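**Zenine: two-armed bench robot, progress report to the Zallance Small Builds Fund**
Prepared by Arash Shokri, with wiring notes from Hòa Nghiêm
2025-01-14

Both arms are up, both are talking to the same computer, and they can share a job without hitting each other. That was the main thing we promised you for this stage, and I'm very pleased to be writing it down! The rest of this report covers how we got there, what the money went on, what is still annoying us, and what we'd like to do between now and the summer.

## Quick recap

Zenine is a pair of small arms mounted at the front of a table in the back room of Porano, the shared workshop where Hòa and I are both members. The idea in our application was to build something that could do two-handed jobs of the household sort: holding a thing with one hand while the other does something useful to it. One arm on its own is good fun, but it is surprising how many ordinary chores fall apart with only one hand. Try opening a bag of carrots that way.

You gave us £800 and asked for a report at the end of the build stage. We have used £640 of it, and there is £160 left, which I'll come to.

## What's built

**The frame.** Aluminium profile all round, with the arms bolted down at the front and pale panels at the back and sides. We changed our minds about the layout early on. The drawing in our application had the arms facing each other across the table, and when we mocked that up with cardboard tubes it was plain that they would spend their lives blocking one another. With both bases along the front, they reach in the same way a person's arms would, and Hòa finds it much easier to plan movements as a result (she just sits down in front of it and does the job with her own hands first).

The corners took longer than they should have. I cut one of the uprights short, blamed the saw, measured it again and stopped blaming the saw. The offcut has become part of the bracing under the table, so it wasn't wasted.

**The arms.** The links are covered in white and everything else is black: joints, motors, grippers. The left arm went together in an evening. The right arm went together in an evening and then came apart again over several more, thanks to a wrist joint that clicked whenever it turned past a certain point. We swapped the bearing and the click stayed. We swapped the motor and the click stayed. It was a cable tie, trimmed too long and flicking against the housing. Hòa found it by putting her ear to the arm while I drove it very slowly, and I don't think I've ever been so happy to hear somebody laugh at me.

**The wiring.** Hòa's section, and she has asked me to say that it is tidier than it looks. Each arm's main cable is tied along the top of the forearm and then left slack at the wrist so that it can turn freely. Our first version had the wrist cables pulled in neatly, and it looked wonderful right up to the moment the left wrist rolled over and yanked its own connector out. The big loops stay.

The electronics on the bases are still open. We keep going in there to change things, so a cover hasn't felt worthwhile yet, but it is on the list below.

**The cameras.** There's a small one on each wrist, on a white bracket. They see what the gripper is pointing at, which the software uses for the last bit of any reach. Getting the brackets to sit at a useful angle meant printing the same part over and over with tiny changes. We ended up with a drawer full of nearly right brackets, should anybody at Zallance want one as a paperweight.

## The bag job

We said in the application that we would pick a single household task and stick with it. We picked unpacking shopping: a clear plastic bag of fruit and veg, to be emptied into a basket. The produce is toy produce, chosen on the grounds that it doesn't bruise, roll under the bench and rot there, or get eaten by whoever is working late.

I thought the fruit would be the hard part and the bag would be a detail. I had that backwards. A toy banana stays the same shape whatever you do to it. A bag has a new shape every time you breathe near it, and a see-through one gives the cameras almost nothing to go on apart from shiny creases. For a good while the grippers would close with total confidence on thin air just beside the rim. We also had a spell where they took hold of both layers at once and held the bag firmly shut between them, very proud of themselves.

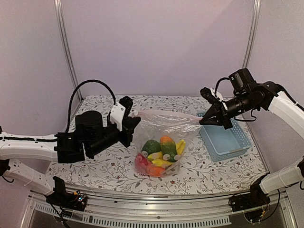
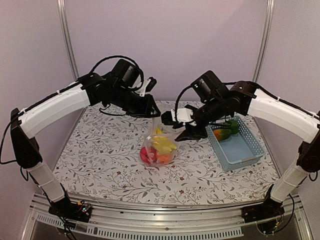
Getting a decent grip on plastic film came down to the shape of the fingertips and how slowly they close. Wide flat pads were our starting point, on the theory that more contact meant more grip, but they pushed the film away before they could pinch it. The pointed fingers we've settled on get to the edge of a bag without shoving it about, and then there's the question of what to do once both hands have hold. The first picture has the best mouth we've managed, pulled out sideways between the two grippers with the fruit down in the bottom, while in the second the top is drawn up narrow, which is far less use to anyone wanting a banana. Same bag, same pair of hands, and the difference is mostly in how far apart the grippers travel after they've closed. We now treat that spread as a setting of its own, and Hòa has a notebook of the values she's tried.

The basket stands to the right of the bag, turned at an angle. We had it square to the table to begin with, which looks neater, but the right arm kept having to fold itself up to get over the near side. Turning it a bit gave the wrist an easier path. It's a light plastic one with holes in the sides, and it slides if the arm catches it, so we may yet stick some rubber feet on the bottom.

I should mention the patterned cloth too, as it was a deliberate choice and I'm rather fond of it. A plain table top made life too easy for the software. Real kitchens have tablecloths, so we put down one with branches and dark red flowers, and for a while the system was convinced that certain flowers were fruit. It tried to pick one of them with real determination! We've since added lots of practice images with the cloth in them and it has mostly lost interest in gardening.

## How well does it work?

Better than I'd hoped and worse than I'd like. When a person sets the bag down upright with the rim standing a little open, the arms will usually find it and take hold. When the bag has slumped over, they usually won't. Round things are easier to lift out than long ones, which tend to lie flat under everything else and need coaxing from the side.

All of this is slow. If you came to see it you would have time to make tea between one piece of fruit and the next. We've kept the speeds low on purpose while we learn what the arms do when something goes wrong, and we'd rather raise them bit by bit than find out all at once.

We haven't kept proper scores yet. I know you asked for them, and I'm sorry. We kept changing things between tries, so any number I gave you would have described a machine that no longer exists. Now that the build has settled down, we'll fix the settings and run a set of tries with everything written down.

## Money

| | £ |
|---|---|
| Awarded | 800 |
| Used so far (frame, motors, cameras, cabling, printing material) | 640 |
| Left | 160 |

The motors took the largest share, as expected. The frame came in cheaper than planned after Đinh, the metal merchant next door to Porano, let us go through their short lengths. We'd like to put the remaining money towards spare motors for the wrists, which work hardest and run the warmest, and a better power supply. The present one copes, but it hums when both arms lift together, and I don't love the hum.

## What isn't finished

- Covers for the electronics on both bases.
- The emergency stop works, but it sits behind the computer and should be where either of us can slap it without looking.
- The left gripper closes a touch harder than the right. We've corrected for it in software and would like to correct it properly.
- Lighting. The bag shines differently depending on who has left the workshop door open, and a fixed lamp with a diffuser would help the cameras a great deal.
- Build notes. Hòa's wiring drawings are in good shape. My frame drawings still show the old layout with the arms facing each other, so please ignore those for now.

## Next stage

We've split the work up to July into 4 chunks:

1. Finish the covers, the stop button and the lamp.
2. Freeze the settings and run the written-up tries with the bag upright.
3. Teach it to deal with a slumped bag. Hòa wants one hand to lift a corner while the other looks for the rim with its wrist camera, and we've had a couple of promising goes at this by remote control.
4. Put the drawings, parts list and code online so that another workshop could build one.

Number three is the one I'm most excited about, and also the one most likely to overrun. If it does, we'd sooner finish the write-up on time and carry on with slumped bags afterwards, unless you'd prefer it the other way round. Could you let us know which matters more to you?

You'd also be very welcome to visit. The back room is small but there is space for three people beside the table, and Hòa says that anyone who comes can have a turn at driving the left arm.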